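4.2 Das Vorfallsbuch als Textsorte

Die Kette Bumdale verpflichtet ihre Filialen, über jede Auseinandersetzung zwischen Gästen und Personal Buch zu führen. Das Vorfallsbuch liegt in der Regel unter der Kasse, in einem Fall lag es im Tiefkühlraum, und sein Formular sieht fünf Felder vor: Uhrzeit, Anlass, Hergang, Maßnahme, Unterschrift. Ausgefüllt wird zuverlässig die Uhrzeit. Die Unterschrift fehlt umso häufiger, je ausführlicher der Hergang geschildert ist, was man als Bescheidenheit deuten kann.

Für die vorliegende Untersuchung wurden die Bücher aus neun Filialen im Raum Vollmont ausgewertet. Zwei Personen kodierten sämtliche Einträge unabhängig voneinander nach dem in Abschnitt 3 beschriebenen Raster. Uneinigkeit bestand vor allem bei der Frage, wann eine Beschwerde aufhört, eine Beschwerde zu sein. Das Raster unterscheidet hier zwischen »nachdrücklich« und »ausfällig«. Die Einträge selbst bevorzugen »Gast wurde komisch«, eine Formulierung, die vom Seufzen über den Pappbecher bis zum Wurf desselben alles abdeckt.

Auffällig ist zunächst die Grammatik. Tätlichkeiten von Gästen stehen im Aktiv (»Gast wirft Tablett«), Tätlichkeiten des Personals im Passiv oder ganz ohne handelnde Person (»Getränk gelangte auf Jacke«). In einem Eintrag aus dem August verlässt eine Portion Pommes frites die Theke aus offenbar eigenem Entschluss. Vergleichbare Konstruktionen kennt die Forschung aus Unfallberichten und aus der Kommunikation von Verkehrsbetrieben. Dass sie auch dort auftreten, wo der Bericht von einer Aushilfe nach Schichtende mit einem fast leeren Kugelschreiber verfasst wird, spricht gegen die Annahme, es handle sich um eine Leistung der Rechtsabteilung.

Ein zweiter Befund betrifft den Anlass. Die Öffentlichkeit erfährt von solchen Streitigkeiten meist dann, wenn es ein Video gibt, und auf dem Video ist der Anlass in aller Regel schon vorbei. Die Bücher halten ihn fest, wenn auch knapp. An der Spitze steht die fehlende Beilage, gefolgt vom falschen Getränk und vom Gutschein, der erst am Folgetag gilt. Der Preis kommt seltener vor, als die Filialleitungen in den Vorgesprächen vermutet hatten. Gestritten wird um das, was in der Tüte hätte sein sollen.

Offen bleibt, wo der Streit stattfindet. Das Formular hat dafür kein Feld. Aus den Hergängen lässt sich immerhin erschließen, dass ein Teil der Auseinandersetzungen hinter die Theke wandert, wo Gäste der Hausordnung nach nichts verloren haben und wo der Platz ohnehin knapp ist.

Abbildung 3: Schmaler Küchengang mit gefliestem Boden und Standventilator; links die gekachelte Wand mit Ablage. 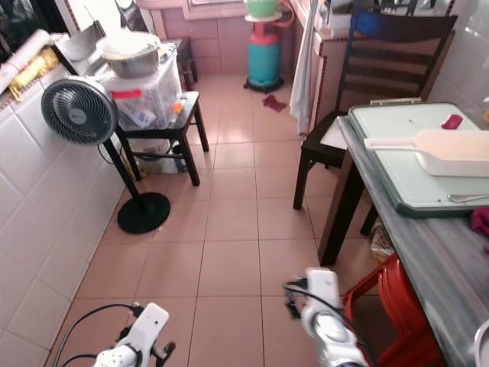
4.3 Deeskalation nach Vorschrift

Seit der Einführung des Schulungsprogramms Granström gilt in allen untersuchten Filialen ein zweistufiges Verfahren. In der ersten Stufe wiederholt die angesprochene Person das Anliegen des Gastes in eigenen Worten. In der zweiten holt sie die Schichtleitung. Das Programm wird vom Beratungshaus Denance vertrieben und umfasst einen Ordner, eine Urkunde und ein Rollenspiel, in dem die Teilnehmenden abwechselnd einen aufgebrachten Gast darstellen. Nach Auskunft mehrerer Filialleitungen wird dieser Teil der Schulung mit erkennbarer Begeisterung absolviert.

Die erste Stufe hat in der Praxis ihre Tücken. Ein Gast, der soeben erklärt hat, ihm fehle die Soße, hört nun von der Gegenseite, ihm fehle also die Soße. In den Büchern folgt darauf bemerkenswert oft das Wort »lauter«. Das Verfahren stammt erkennbar aus dem Beratungsgespräch, wo beide Seiten sitzen und niemand hinter ihnen in der Schlange steht. Die Übertragung auf die Mittagszeit war vermutlich gut gemeint. 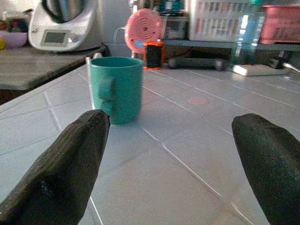
Die zweite Stufe setzt voraus, dass es eine Schichtleitung gibt und dass sie erreichbar ist. Beides war nicht durchgehend der Fall. Mehrere Einträge vermerken unter »Maßnahme« lediglich »Leitung gerufen«, ohne mitzuteilen, ob jemand kam. Wo sie kam, endete die Auseinandersetzung meist mit einem Ersatzprodukt - und zwar unabhängig davon, ob der Gast im Recht war. Dieses Ergebnis ist betriebswirtschaftlich einleuchtend und pädagogisch heikel: Die Beschäftigten, die zuvor vorschriftsmäßig Nein gesagt hatten, sahen zu, wie die Vorschrift in eine Papiertüte gepackt und über die Theke gereicht wurde. In zwei Filialen ist die erste Stufe daraufhin stillschweigend entfallen. Man gibt die Soße gleich heraus.

Ob die Zahl der Vorfälle durch das Programm gesunken ist, lässt sich mit dem vorhandenen Material nicht sagen. Die Zahl der Einträge ist gesunken, doch fällt der Rückgang mit der Anweisung zusammen, jeden Eintrag zusätzlich in eine elektronische Maske zu übertragen. Die Maske verlangt ein Kennwort, das den meisten Schichten nicht vorliegt. Denance wertet den Rückgang in seinen Unterlagen als Schulungserfolg. Für die weitere Analyse wurden die Einträge aus der Zeit nach der Umstellung deshalb getrennt ausgewiesen und in die Auswertung der Anlässe (Abschnitt 5) nicht einbezogen.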